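Goal-Line Calls in Amateur Soccer: A Season of Close Decisions in the Mimstead League

Student project report
Wolfram Petersen and Andor Győri
July 10, 2020

1. Background

The Mimstead Sunday League has no goal-line technology and no video review. When the ball is close to the line, the referee decides, sometimes with help from an assistant and often without. We both play in the league, and we wanted to know how often these calls come up and whether the referee's position has anything to do with how they go.

Our question was narrow. We did not look at offside, handball or penalties, although people kept asking us to.

2. What we recorded

We went to matches from October until play stopped in the spring. By then we had covered 155 matches between us. For each goal-line call we wrote down the minute, the decision, where the referee was standing and whether there was an assistant on that side. We also noted if players protested, which we defined as two or more players going up to the referee.

Seven matches had to be dropped because our notes were incomplete. Four of those were at Skondarholm Park, where the two pitches share a touchline and we tried to watch both at once. We would not do that again.

3. Position of the referee

We divided the pitch into bands and marked the referee's distance from the goal line when the ball arrived there. Most of the calls happened after corners or free kicks, and in those the referee was usually inside 20 yards. The hard ones came after long clearances and fast breaks. In these the referee was still near the center circle and had to judge the line from a poor angle.

Protests were more common when the referee was far away. They were also more common late in the match, whatever the distance. We can't separate these two things well, as referees are more likely to be behind play when they are tired.

4. The view from the stands

At the Akolo ground there is a raised bank behind one goal, so we used it to check our own judgment. One of us stood on the bank and the other at the halfway line, and we wrote down our decisions without talking. We did this for 10 close calls and disagreed on three. In all three, the one at halfway thought the ball had crossed and the one on the bank thought it had not.
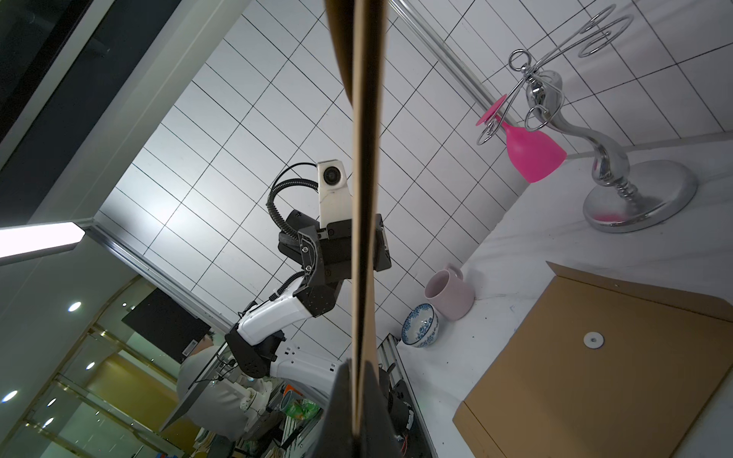 This made us more careful about calling any decision wrong. For the rest of the season we recorded only what was given, and left out our own opinion of it.

5. Problems

Our distances are estimates made by eye. On a pitch of some 100 yards an error of a few yards is likely, and the markings at the Szilágyi ground were faint by the end of winter. We also knew many of the players, and a few referees knew what we were doing – that may have changed where they stood.

6. Suggestions

The league could ask each team to supply a club assistant for the goal line at corners. It costs nothing and two of the older clubs already do it in cup matches. We would also like to see the line repainted before every home game.

If the project is continued, the distance bands should be marked with small cones outside the touchline. A second observer behind the goal would help too, at least for the matches at Akolo.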